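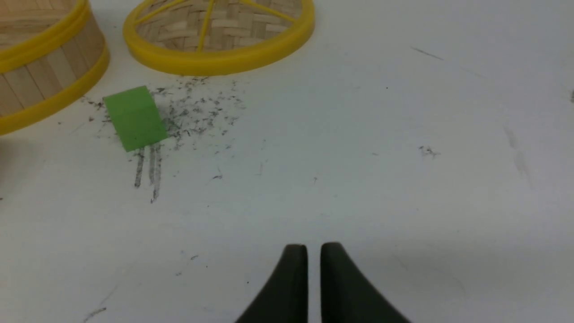

Bench 1. Steamer pieces with yellow bands, green block between them.

The Henao Estate

1. Receipt

The estate of the late Mr. Henao reached the Miltance appraisal office on 14th April in 70 cartons. Valquíria Siqueira signed for all of them. Her instructions were to assign each item a class, a condition grade and a value, and to enter a zero where no value could be found. The heirs lived in Zumcombe and had asked for one number at the end.

Kitchen goods were in carton 148. The carton numbers did not run in order. Mr. Henao had numbered them himself over a long period, and had skipped the numbers he did not care for.

She unpacked the carton onto the white bench. The steamer was bamboo, slatted at the wall and woven at the base. The bands were bright yellow plastic. She had seen bamboo steamers bound in bamboo and in wire. The manual had a line for each of those and none for plastic. She wrote "bands, other" and moved on to the green block.

The block was a plain rectangular solid with no markings. It had come out of the carton with the steamer, wrapped in the same sheet of newspaper. Section 6 of the manual said that items wrapped together were to be treated as a set unless the appraiser could show that they were not. Siqueira could not show it. She entered them as one set and left the purpose column blank.

Dark gray specks and fibers lay on the bench near the block. The manual called this class of matter "residue, incidental" and required that it stay in place until the entry was closed. She did not close the entry that day.

2. The Letter

A letter was taped inside the lid of the carton. It was typed, and addressed to whoever had the job.

"The steamer is to be tested before it is valued," it said. "Fill the pot to the depth of the first joint of your thumb. Bring to a boil, then lower. Nine minutes. Do not lift the lid at six minutes. You will want to. The block goes on the table beside you, on the left."

No reason was given for the block. A recipe followed on the second sheet, with weights for the dough and the filling. It was headed Turer, the town where Mr. Henao was born. The dough took 80 grams of water. The filling took 80 grams of cabbage. Both figures were underlined, and next to the second he had written "yes, the same."

Siqueira telephoned the senior appraiser. He told her that testing was permitted for clocks, radios and pumps. She asked whether a steamer was closer to a clock or to a pump. He was silent for nearly a minute and then said a pump.

She billed the ingredients to the estate. She had not made dough since September, when her sister was still in the apartment, and the first batch was too stiff to pleat. The second was acceptable. She set the block on her left. At six minutes she wanted to lift the lid, and kept her hands flat on the bench until the timer read nine.

3. Result

The manual asked for the product of any test to be placed in a clean white tray and kept apart from the estate. She did that. She looked at the pleats for longer than the form required. They ran in toward the center and met there in a small pinch – hers, by any fair reading, although the letter had told her which way to turn the dough.

The form offered "bun" and "dumpling" in separate boxes, at different rates. She read the definitions of both. A piece could meet either one, depending on how much weight was given to the word "gathered." Mr. Henao had used neither term. In the letter he called them "the small ones."

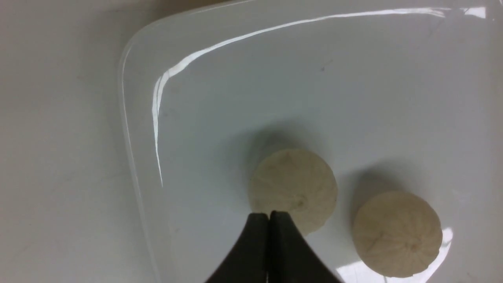 4. Valuation

Siqueira struck out both boxes and wrote "the small ones" above them. She ate one standing up. It needed salt, and she added a note to the recipe sheet in pencil, then checked whether notes in pencil counted as an alteration to estate property. They did. She left it.

She graded the steamer as working. For the block she filled in the purpose column at last: "Goes on the left." The set was valued at the price of a new steamer, less wear, plus nothing for the block.

The heirs wrote back from Zumcombe within the week. They accepted the number. They asked, in a second paragraph, whether anyone had lifted the lid.

She replied that the test had been carried out as instructed, and enclosed both sheets of the letter. Then she wiped down the bench, closed the entry and opened the next carton, which held extension cords.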